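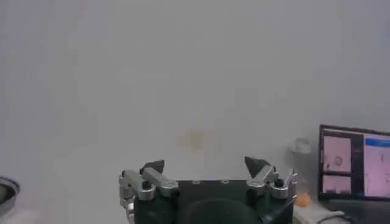

Calloway leader arms with Brurkimine recording software

Bought from Kudside, $619 for the pair, software license included

I have had the Calloway set since November and have now recorded 200 demonstrations with it, nearly all of them on one job: getting steamed buns in and out of an electric steamer. That is enough to write a fair review. I paid for the set myself.

What you get is a pair of small arms that clamp to the edge of a desk. You hold one in each hand and move it, and the real arms copy you. A trigger under each index finger opens and closes the gripper. You supply the robot, the cameras and a computer. My laptop is nothing special and it kept up without trouble.

Setup

The clamps are good. They bite hard and have rubber faces, so they don't mark the desk. The printed instructions are four pages long and skip the one step that matters, which is that both leader arms have to be in the rest position before you power them. If they aren't, the software takes whatever pose they are in as zero, and the robot will go somewhere you didn't want. I found this out with the speed limit turned down, luckily. Set the limit low for the first hour whatever the instructions say.

Calibration is done one joint at a time with a progress bar on the screen. You do it once per robot and again if you ever unplug a motor. It took me 19 minutes the first time and much less after that.

Using it

The feel is light. Calloway has put springs in the shoulder joints so the arms more or less hold themselves up, and you can let go to scratch your nose without the robot diving at the table. My old Gondholm set had no springs and I could only work in short stretches before my forearms gave out. With this one I can record for most of an afternoon.

There is a slight lag. You stop noticing it when you move slowly, and you should be moving slowly anyway. When I hurried, I overshot, corrected, and ended up with a recording full of little wobbles. The robot learns the wobbles too. I threw out a lot of my first batch for that reason.

The trigger is the part I like least. It has a long travel and all the useful movement is in the last bit of it. A steamed bun is soft, and with a light squeeze it lifts fine, but a little more pressure leaves two dents in it. There is no force feedback at all, so you are judging by eye. Brurkimine has a setting to change the trigger curve, buried under the device menu. Change it. After that I could pick up a bun without flattening it nearly every time.
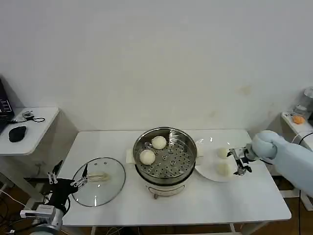 One reader wrote in after my first short post on this set to say that buns are too forgiving, and that a kit should be judged on the lid. The same reader gets one clean lid lift in three with a similar pair of leader arms and blames the wrist joint, which on those runs out of turn before the gripper is lined up with the handle.

I think that is a fair point about lids. A glass lid is harder than anything else in this job. It is round, it is smooth, and you can see straight through it, so from the operator's chair it is easy to lose the rim against a white table. The wrist on the Calloway has enough turn for it, I'm happy to say, but you have to plan. I start with my own wrist twisted slightly the wrong way so that I have room to come back. Once I began doing that, the lid stopped being the step I dreaded.

Using two hands helps as well. The left arm looks after the lid and the right arm looks after the buns, and I keep it that way in every recording. When I mixed it up early on, the trained arms would sometimes both start toward the same thing and then hang there. Pick a hand for each part of the job and stay with it.

The software

Brurkimine shows the camera views next to the joint readings while you record. A foot pedal would be the best way to start and stop, and there isn't one in the box. You use the keyboard, so you have to let go of an arm to press a key, and every one of my recordings begins and ends with a second or two of nothing. You can trim this afterward. The trim tool works on one recording at a time, though, and it asks you to confirm each one. I would like a batch option.

Playback is very good. You can scrub through all the views together and see exactly when a grip went wrong. Deleting a bad take is one key. I got into the habit of watching each one before recording the next, and my results were better for it.

It crashed on me twice. Both times the recording in progress was lost and the earlier ones were fine.

Wrist views

If your robot has wrist cameras, keep them on and look at what they give you before you record a full set. The overhead view tells you where the plate is, but the last inch before a grip is only clear from the wrist. Clear plastic and glass are hard to read even there. You get an outline and a glint or two, and much of the rest is whatever lies behind.
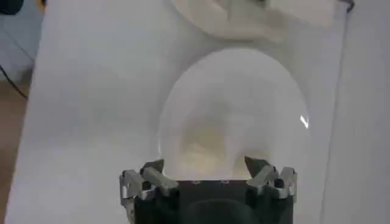
Gondholm Bench Review
Issue 19, page 11

Lighting makes a bigger difference to this than I expected. I moved my lamp so it came from the side and kept it there. If you record half your set in the morning by a window and the other half at night, expect the trained arms to behave differently at different times of day. Mine did, until I recorded more in both.

What I'd change

A shorter trigger, or one with a firm stop. A pedal in the box — even a cheap one. Longer cables between the leader arms and the hub, too. Mine reach, but only with the hub sitting right at the front of the desk where I knock it with my elbow. And the rest position needs to be on page one in large type.

Kudside was quick with the order. One of the clamps came with a stripped screw and they mailed a new one without asking for the old one back.

Who should buy it

If you already have a two-arm robot and want to teach it kitchen or bench jobs by hand, this is a good set for the money. It is comfortable, and comfort matters a lot when you have to do the same thing over and over. For a single arm it's harder to recommend, as they don't sell one leader on its own and you would be paying for a spare. If your work involves anything fragile, try a set with force feedback first if you can get near one. I haven't, so I can't say how much it would help.

Rating: four out of five. I took the point off for the trigger.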